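How to get a slow bathroom sink draining again

Posted 3 Feb 2023 by Marama Maihi

Our basin had been sulking since September. You'd brush your teeth and there'd be a grey puddle still sitting there when you came back for your glasses. I rang a plumber in Urnthorpe, got quoted for the call-out alone, and decided I'd have a go first. It cost me 18 dollars and most of that was the little plastic drain snake from McKinnon Hardware (the barbed sort, colour of your choice, mine's orange).

You'll want the snake, a bucket, an old towel, rubber gloves and a torch. Clear out the cupboard underneath before you start. I didn't, and I had to wash a whole basket of face cloths.

Start at the top. Most pop-up plugs either lift straight out or unscrew anticlockwise. If yours won't budge, look behind the pipe under the sink for a small nut holding a rod in place, undo it by hand, slide the rod back and the plug will come free. Give it a good scrub while it's out, they're revolting.

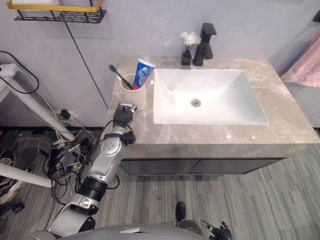
Can I just pour drain cleaner down instead?
I'd leave it on the shelf. Hair is usually the trouble in a bathroom, and a snake drags it out in a couple of minutes without any caustic stuff sitting in the pipe when you open it up later.

Feed the snake down until it stops, give it a twist and pull up slowly. Mine took 2 goes and what came up looked like a drowned possum. Wipe it on old newspaper, then run the hot tap for around 5 minutes and watch how the water goes down.

Still slow? Time for the trap, the U-shaped bend underneath. Bucket below it, then loosen the 2 big slip nuts by hand. Tip the gunk out, rinse the bend somewhere else (NOT in the basin you've just disconnected, ask me how I know) and check the washers for cracks. Put it all back hand tight, run the tap and feel round each nut with a dry tissue. Any damp, nip it up a quarter turn and check again after tea.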